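Shape Blocks Need a Plain Board

Most complaints about block sets concern the blocks. Mine concerns what they stand on. A set of colored shapes is only as readable as the surface under it, and catalogs give that surface almost no attention.

Take the perforated table. It is a good fixture, and I use one. The holes repeat at even spacing in every direction, so fittings go where they are wanted. As a sorting surface it is poor. A small cylinder set over a row of round holes competes with the row, and the eye has to separate one circle from many.

A pale wooden board laid on top corrects this. The grain is irregular and low in contrast. A knot does no harm; it gives a fixed reference point when a layout has to be repeated. Printed mats with outlines do the job less well, as they settle the arrangement before anyone has touched a block.

I would also keep the count low. The Flolositz set ships with 50 pieces and the larger Sirnano set with 114. Both are sold on quantity. Past a certain number, shapes are piled up and stop being compared. Put out a few, with two touching, and leave the rest in the box.

Buy the board first.

Beca Kemeys

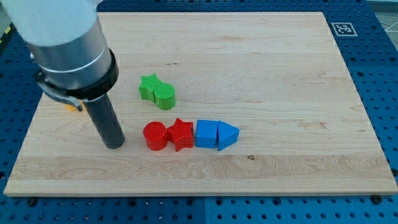 Colored shape blocks on a pale wooden board, with a green star and a green cylinder touching.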